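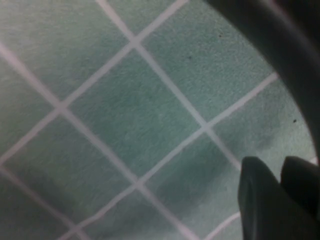
The green mat, with its off-white grid.

I bought this mat in October to cover the worktable in the back room, and a couple of people have asked how I'm getting on with it, so I'm writing it up.

The table came from a house clearance in Sindberg. It's solid enough, but the top is scratched and it has a dip near one corner where something heavy must have stood for years. I thought about sanding it and gave up the idea after one Thursday evening with a sanding block. A cover was easier.

I wanted a pale colour because the room only has one small window and the last cover I had was navy, which showed every bit of thread. Sage green was the only pale one Zullik had in the size. I wasn't sure about the grid at first. It looked fussy on the website. I've got used to it and now I use the lines all the time for laying things out straight, mostly card and fabric scraps. I wouldn't measure from them. For that I still get the steel rule out.

The lines are a bit soft at the edges when you look at them closely, and in some lights they go slightly pink. The surface has a fine, mottled look, a bit like felt. Small things show up well against it, pins especially, and I lose fewer of them than I did.

Cleaning is the part I'd warn you about. Crumbs and fluff sit in the texture and a damp cloth just moves them about. I use a stiff clothes brush, always in the same direction, and then give the whole thing a shake out of the back door. I haven't tried washing it. The leaflet said cool water and dry flat, and I haven't got anywhere to dry it flat at the moment.

It slid about to begin with. I put 4 strips of the rubber netting you get for drawers underneath, one along each side, and it has stayed put. Tagle sell the netting on a roll and I've got nearly all of it left, so the kitchen drawers are next.

I'd buy the same one again, though I'd go for the bigger size. Mine stops 21 cm short of the end of the table, and that end is where everything gets dumped. The post about the shelves from Simau will have to wait until I've found the right wall plugs.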